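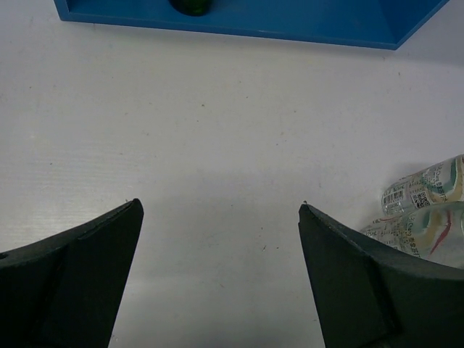
共同工房における飲料容器仕分けアーム「Tralteo」の製作
学生プロジェクト報告書

班員:ミタリ・ウッディン(制御、本報告書の執筆)、カスン・ムンシ(機構)、カヴィンダ・デワン(画像処理)
指導:アウレル・ヴァドゥヴァ
製作場所:共同工房トリムブリッジ

1. 目的

本プロジェクトの目的は、卓上に横倒しで置かれた飲料容器を把持し、同じ卓上の青い箱に入れる小型アームを、共同工房の設備の範囲で製作することである。既製の産業用アームは使用しない。評価は手先カメラの映像のみを入力とした状態で行い、天井や卓の脇に追加のカメラを置かないことを条件とした。

課題の選定にあたっては、工房の休憩スペースに溜まる空き容器の分別を想定した。ただし今回扱うのは卓上での把持と収納までであり、材質の判別、キャップの取り外し、中身の残量の検出は対象に含めない。

2. 構成

2.1 アーム
アームは卓の縁にクランプで固定する。関節の駆動にはサーボを用い、根元側の二関節だけ減速比を大きく取った。当初は全関節に同じサーボを使う予定だったが、腕を水平に伸ばした姿勢で肩の発熱が大きく、連続運転に耐えなかった。肩の変更に伴ってブラケットの穴位置が合わなくなり、ムンシが図面を引き直した。

配線は腕の外側に沿わせ、各関節の手前に余長を取っている。内部に通す案は、手首の回転でコネクタが抜ける事例が続いたため採用しなかった。

2.2 グリッパ
グリッパは二本指の平行開閉型である。左右の指は同じ輪郭を左右反転させたもので、先端に向かって細くなる。最初の版では先端の幅を広く取ったが、容器が隣接して置かれたときに隙間へ入らず、片方を押して転がす結果になった。現在の版では先端を絞り、容器の間に差し込めるようにしている。

把持力はサーボの電流値から推定し、閾値に達した時点で閉動作を止める。閾値は容器の種類ごとに分けず、共通の値とした。薄い樹脂の容器で潰れが生じない値を先に求め、その値でガラス瓶を持ち上げられることを後から確認した。ガラス瓶に対する余裕は小さい。

2.3 手先カメラ
手首に小型カメラを下向きに取り付けた。開いた状態の両指の先端が画面の下側左右に入る位置とし、指先と対象の位置関係が同じ画像の中で得られるようにした。取り付け角は試作段階で何度か変えている。角度を浅くすると箱の奥まで見えるが、指先が画面から外れる。角度を深くすると指先は中央に寄るが、接近中に箱の縁を見失う。最終的に、待機姿勢で箱の手前の縁と両指の先端が同時に写る角度で固定した。

この配置では箱の奥側は常に画面外となる。したがって箱の中の充填状況は、手前側しか確認できない。この点は5章で再度述べる。

2.4 卓と箱
天板は工房の共用品で、白系の表面に細かい傷と点状の汚れがある。新しい板への交換も検討したが、実際の使用環境に近いこと、費用がかからないことから、そのまま使用した。箱は青一色で上面が開いており、内側に仕切りはない。箱の色は、天板および容器の印刷との区別がつきやすいものを選んだ。

3. 制御と画像処理

3.1 動作の流れ
動作は、待機、探索、接近、把持、搬送、解放の順に進む。各段階の遷移条件は設定ファイルに記述し、プログラム本体を書き換えずに変更できるようにした。試験中の調整はほとんどがこの設定ファイルの変更で済んでいる。

探索では、待機姿勢から手首を左右に振り、容器の候補を検出する。候補が複数ある場合は、画面上で指の中心線に最も近いものを選ぶ。接近中は毎回の画像で目標位置を更新し、容器の長手方向に対して指の開閉方向が直交するよう手首を回す。

3.2 検出
検出は二段階に分けた。前段では天板の色から外れた領域を抽出し、後段では抽出した領域の輪郭から向きを求める。前段だけでは天板の傷や汚れを候補として拾うため、面積の下限を設けた。下限を上げすぎると、画面の端で一部しか写っていない容器が落ちる。この兼ね合いについてはデワンが記録画像を用いて値を決めた。

容器の印刷面は検出を乱す要因となった。ラベルに帯状の配色があると、一つの容器が色の境目で二つの領域に分かれる。逆に、二つの容器が接していると一つの領域にまとまる。後者については、輪郭のくびれを検出して分割する処理を加えた。バーコードやQRコードの読み取りは、識別の手段として一度検討したが、置かれた向きによってはコードが下になるため採用を見送った。

透明または光沢のある胴体では、照明の反射が白い筋になり、天板と同じ色として扱われる。卓の照明を拡散板越しに変えたところ筋は弱まったが、完全には消えていない。

3.3 指先の除外
両指は画面の同じ位置に写り続けるため、前段の抽出から固定のマスクで除外した。ただしグリッパを閉じていく途中では指の位置が変わる。開度ごとにマスクを用意し、サーボの指令値に応じて切り替えている。指令値と実際の開度がずれるとマスクの縁に指の一部が残り、細長い候補として誤検出される。この誤検出は、指が何かに当たって開ききらない場合に生じやすい。

3.4 教示データ
接近軌道の初期値には、人がアームを手で動かして記録した教示データを用いた。記録数は103である。教示は班員三名が分担した。担当者によって手首を回し始める高さが異なり、そのまま平均すると中途半端な高さで回転が始まるため、回転の開始条件だけは数式で別に与えた。

ハビブール・サルカル氏(トリムブリッジの会員)からは、教示時に腕の重さを打ち消す補償を入れるよう助言を受けた。補償を入れる前の記録は肩の動きにぎこちなさが残っており、すべて破棄して取り直した。上記の記録数に破棄した分は含まない。

4. 試験

4.1 方法
評価試験は、設計変更の前と後にそれぞれ100回実施した。一回の試行では卓上に容器を横倒しで置き、アームが一つを把持して箱の中に解放するまでを見る。次のいずれかに該当した場合は失敗とした。

・容器が把持中または搬送中に落下した
・容器が箱の外に置かれた
・制限時間内に把持に至らなかった
・人が停止ボタンを押した

容器の配置は、単独で置く場合と、二つを寄せて置く場合を混ぜた。配置の順序は事前に作成した表に従い、前後の試験で同じ表を用いた。班員の判断で置きやすい位置を選ぶことを避けるためである。

4.2 変更前の結果
変更前の成功は67回であった。失敗の中では、隣接した容器のうち手前の一方を押し転がすものが最も多い。次に多いのは、輪郭の統合により二つの容器の中間を狙うものであった。後者では指が両方の容器の上に乗り、下降が止まる。このとき肩のサーボに過大な電流が流れ、保護が働いて停止する。

単独で置いた容器では失敗が少なく、落下はいずれも容器の端を掴んだ場合に起きている。

4.3 変更内容
上記の結果を受け、三点を変更した。第一に、指先の幅を絞った。第二に、くびれによる輪郭の分割を加えた。第三に、把持位置を輪郭の重心から長手方向の中央付近に限定し、端を狙わないようにした。把持力の閾値とサーボの速度は変更していない。

三つの変更を同時に加えたため、各々の寄与は分離できていない。本来は一つずつ加えて試験すべきであったが、工房の卓を占有できる時間の都合で省略した。ヴァドゥヴァ先生からもこの点の指摘を受けている。

4.4 変更後の結果
変更後の成功は87回であった。押し転がしは減少したが、なくなってはいない。容器同士が斜めに重なり、一方の胴体がもう一方の側面に乗るような配置では、くびれが輪郭に現れず、分割に失敗する。残る失敗の多くはこの配置によるものである。

落下は箱の縁の手前でも発生した。原因は搬送の高さが低く、長い容器の先が縁に触れたことであった。試験中は条件を変えない取り決めのため、そのまま失敗として記録し、試験終了後に搬送高さの設定値を上げた。上げた後の回数は本報告書の結果に含めていない。

5. 考察

手先カメラのみで動作させる条件は、機構側の設計に強く影響した。指の形状を変えるたびにマスクを作り直す必要があり、カメラの取り付け角を変えるたびに位置の較正が必要となった。較正は天板に貼った目印を用いて行い、作業後に目印を剥がす手順とした。較正の手順書を早い時期に用意していれば、指の改版にかかる時間は短縮できたと考えられる。

箱の奥が見えない問題については、解放位置を箱の手前側と奥側で交互に変えることで対処した。手前側に容器がある場合、次の容器はその奥に置かれる。ただし奥側が埋まっているかどうかは確認していないため、投入が続くと容器が積み重なり、縁からはみ出す可能性がある。箱の上まで手先を移動させて覗き込む動作を加えれば確認できるが、一回あたりの所要時間が延びる。今回は実装していない。

ガラス瓶と樹脂容器で把持力の閾値を共通としたことは、制御を単純にする一方で、重い瓶に対する余裕を削っている。滑りの検出を加えるか、種類の判別を加えるかのいずれかが必要である。前者であれば、手先カメラの映像で把持後の容器の位置ずれを監視する方法が考えられる。デワンが予備的に試したが、搬送中は背景が動くため、単純な差分では判定できなかった。

天板の傷と汚れは、面積の下限を設けたことで実用上の支障にはならなかった。照明の変化の影響はそれより大きい。夕方に窓からの光が入る時間帯では前段の閾値が合わなくなり、卓の照明だけの条件に比べて候補の欠けが増えた。評価試験は窓の遮光幕を閉じて行ったので、上記の成功回数に外光の影響は含まれていない。

6. 安全と運用

共同工房での製作であるため、運転中は他の利用者が卓に近づかないよう、アームの到達範囲を床にテープで示した。停止ボタンは卓の手前側に固定し、押すとサーボへの電源が切れる。電源が切れると腕が下がるため、停止時に指の下へ手を入れないことを手順書の冒頭に記載した。

ガラス瓶を用いる試行では保護眼鏡を着用した。破損は発生していない。試験後の片付けでは、腕を待機姿勢に戻してから電源を切り、クランプの緩みを確認する。クランプは長時間の運転で緩むことがあり、較正のずれの原因にもなった。

7. 残された課題

・斜めに重なった容器の分割
・箱の奥側の充填状況の確認
・重い容器に対する滑りの検出
・外光のある条件での前段閾値の自動調整
・三つの変更点それぞれの寄与の再測定

このうち再測定は機体を変更せずに実施できるため、12月の卓の利用枠で最初に行う。指先の幅を旧版に戻した試験、輪郭の分割を無効にした試験、把持位置の限定を解除した試験を、同じ配置表で順に行う予定である。

付記 引き継ぎ事項

設定ファイル、指の図面、配置表は工房の共有棚にある記憶媒体に保存した。図面は改版ごとに分けてあり、最後の版が現在機体に付いているものと対応する。旧版の指も同じ棚の箱に入れてある。肩のサーボは交換用が一つ残っている。手首のカメラを外した場合は、動作させる前に必ず較正をやり直すこと。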